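Stoltolo Customer Help
Ticket status: Solved
Subject: Saved parts list goes blank after I add a note
Opened: October 10, 2019

Hello there, and thank you in advance for reading all of this, I know I tend to go on. I keep the storage lists for our sewing and craft room in Stoltolo (we moved over from Jemis in May and have been very happy, mostly!). Every box in the room has its own list, and every list has notes telling people what goes in and where it goes back. It has saved us a great deal of hunting.

My trouble began this morning. I opened the list called Bouvier, which is our longest with 200 entries, and added a short note to entry 35. When I pressed Save, the little wheel went round and then the whole list came back blank. The name was still at the top and so was the color tag, but there were no entries underneath. I did what anybody would and pressed the back button, and there they all were again, minus my note. So I tried a second time, and it went blank a second time.

What I have tried so far: signing out and in again, a different browser, my old laptop, and clearing the saved pages the way your help article explains (a very clear article, by the way, thank you to whoever wrote it). I also made a brand new list with 11 entries and added notes to all of them, and that one behaves beautifully.
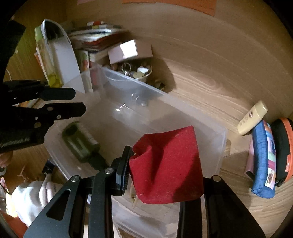
Does the list still go blank if you shorten the note?

It goes blank with a single word in it, and also with only a period.

Reply from Stoltolo Help

Thank you so much for such a careful write-up, it makes our side of things a lot easier. First, please don't worry about your entries. I can see the full list on our end and it is complete. The blank page is only a display problem, though I know it gives a person a nasty turn.

Lists brought over from Jemis sometimes carry an old sort setting that our notes feature can't read. Could you open the list, go to List Settings, then Order, and tell me what it says there? Please don't change it yet. If you have a minute, use Export to save a copy to your computer too.

Reply from customer

Well, I found it. Under Order it says "Custom (40)" and the box is gray, so I couldn't have changed it if I'd wanted to. My other lists all say "By name" and I can click on those just fine. I have exported a copy, and I opened it to be sure, and everything is in there down to the last spool of bias tape. That was a relief, I don't mind telling you!

One more thing, which may be nothing. The Skomdale list came over on the same day and it lets me add notes without any fuss. It's a much shorter list, if that matters.

Reply from Stoltolo Help

The gray box is the culprit. The number is left over from the old program and has no meaning in ours, so the page gives up when it tries to redraw after a save. The length of the list doesn't come into it.

I have reset the order on Bouvier to "By name" from here. Please sign out, sign back in, and try your note on entry 35 once more. If you would like your own order back afterward, choose "By hand" and drag the entries where you want them.

Reply from customer

It worked on the first try! The note is there, the list is there, and I added two more notes for good measure. I'll put the order back by hand this weekend with a pot of tea. Would you kindly leave the ticket open until tomorrow in case it misbehaves overnight?

Reply from Stoltolo Help

Of course, happy to.

Update: no further trouble reported. Order setting reset, notes saving normally. Closing.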